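Nirkelari folding table - owner's guide
Section 4: Using the table in a living area

The Nirkelari is a square folding table for light indoor use. The Atberg side table and the Cernard floor fan are sold separately and have their own guides.

4.1 Placing the table

1. Choose a level spot. Tile is fine as long as the rubber feet are on.
2. Open the legs fully before you turn the table upright. The crossed tubes should not be able to slide back together.
3. Set the table in front of the sofa and leave a gap of 40 mm so the edge does not rub on leather.
4. Press down lightly on each corner. If it rocks, turn the table a quarter turn and try again.

CAUTION: Keep fingers clear of the leg crossings when opening or closing. Do not let children fold the table.

4.2 Everyday use

The top is meant for small household things such as keys, mail, cups and a plate or two. Maximum load is 18 kg, spread evenly. Put loose keys down flat and lift them off again - dragging a bunch across the top leaves fine lines in the colour coat.
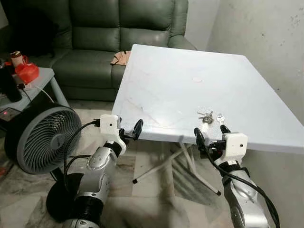

Comment from an owner, Bednarek customer page: I keep a cork coaster on mine for the keys and it has saved the top from a lot of marks. Wish I'd started in the first week, the early scratches never came out.

A coaster or felt pad is suitable. Do not use rubber-backed mats, which can stain a white top if left in place for more than 4 weeks.

4.3 Clearing and wiping

1. Move everything to the side table or another surface.
2. Wipe the top with a soft damp cloth and a drop of dish soap.
3. Wipe again with clean water, then dry.
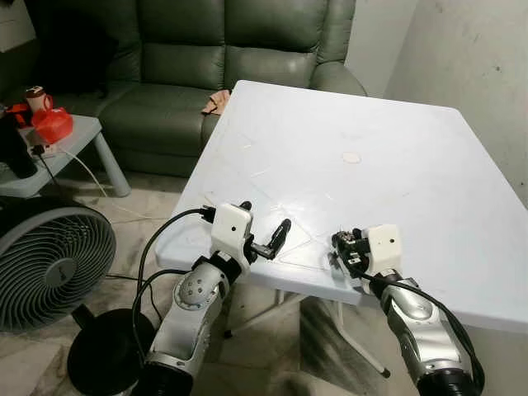

4. For a mark that stays, make a paste of baking soda and water. Rub gently in small circles and rinse.

NOTE: Light scratches and scuffs are normal wear and do not weaken the top. Scouring pads and bleach will dull the finish.

4.4 Fans, cords and nearby furniture

Stand a floor fan beside the table, never on it. Run its cord along the wall where feet will not catch it. Power strips should be kept away from drinks, and cords should not pass under the table feet.

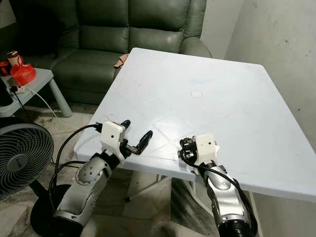

Before moving the table, check that no cord is looped around a leg. Lift it from two opposite sides - do not drag it, as grit under the feet can mark floor tiles. Replacement feet are listed in the spare parts section as part 117.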